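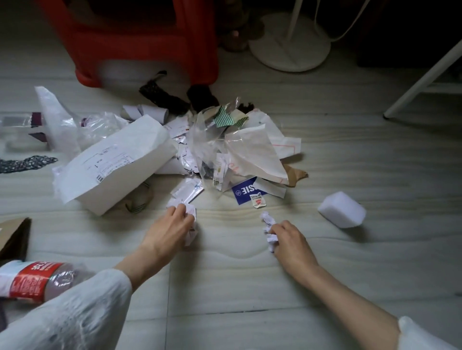

Figure 4. Head-camera view of the paper-crumpling task. Each hand presses or squeezes a ball of white paper beside a heap of mixed packaging waste.

5.2 Failures in the crumpling stage

The policy was trained on 1,519 demonstrations and then run for 500 trials on the Carkix two-armed platform. Of these, 98 trials ended in failure. We counted a trial as failed if the robot stopped before the paper was crumpled, if it picked up something other than paper and did not put it down again, or if the operator had to step in. Trials in which the finished ball was loose or uneven were not counted as failures, as the next stage of sorting does not depend on the shape of the ball.

Most of the failures began in the same way. The work area is a floor with a pile of household waste on it, and in the head-camera view much of that waste is white or see-through. Figure 4 shows how close the materials can be in colour: the crumpled paper, the large mailer bag, the slip by the blue card and the foam sponge set apart on the right are all white. The policy had learned to reach for white things near the hands. When a sheet of paper was lying against a plastic bag, the hand often closed on both.

Picking up paper and film together was not a failure in itself. It became one at the point of release. The hand controller, Trilus, decides that an object has been let go when the finger torque drops below a set level and stays there. Thin film clings to the finger pads and keeps a small load on them, so the torque fell but did not settle. Trilus took this to mean that the object was still held and closed the hand again. The hand then opened, closed and opened until the time limit was reached. In some trials the arm had moved away by then and dragged part of the pile with it.

We first took this to be a fault in the pads. They were cleaned and then replaced, with no change in the result. The cause was found when the torque logs were lined up with the wrist video, which had been recorded on a separate clock and had not been checked before.

5.3 Safety stops

The operator used the stop button in 2 trials. In both, a strip of ribbon or film had been drawn into the gap behind the thumb joint of the right hand. The joint could no longer reach its open position, and the controller raised the motor current to make up for it. The current limit should have ended the motion. It did not, as the limit had been set for the whole hand and the other fingers were drawing very little at the time. The total stayed under the limit while the thumb motor alone was well over its rated value.

No one was hurt. The arm was at low speed and the operator was outside the marked area. The thumb motor had to be replaced after the second stop. We should have ended the trials after the first one, but the strip came out easily by hand, the motor passed its start-up test, and the event was put down in the log as a snag. It was only linked to the current limit after the second.

5.4 Changes made

Three changes were made before the trials described in Section 6. The current limit is now set for each motor. The release check in Trilus has a time-out: after a second failed opening, the arm holds its position and asks for help. A fabric cuff now covers the gap behind the thumb. The cuff takes away a little of the thumb's range, and flat sheets are harder to lift with it on.

We did not retrain the policy to tell paper from film. The demonstrations carry labels for the action being done but not for the material in the hand, and adding these by hand was beyond the time we had. A wrist camera with side lighting may be enough to show the shine of the film, but this has not been tested.

The changes deal with what happens after a wrong grasp and leave the grasp itself as it was. Runs with a lot of film in the pile should still be expected to stop often. Long strips remain a risk at the other finger joints, which have smaller gaps and no cuff, and we remove them from the pile before a run.

Logs and settings for the failed trials were frozen on 26/04/2026. They include the operator's notes for both safety stops, with the wording left as it was written.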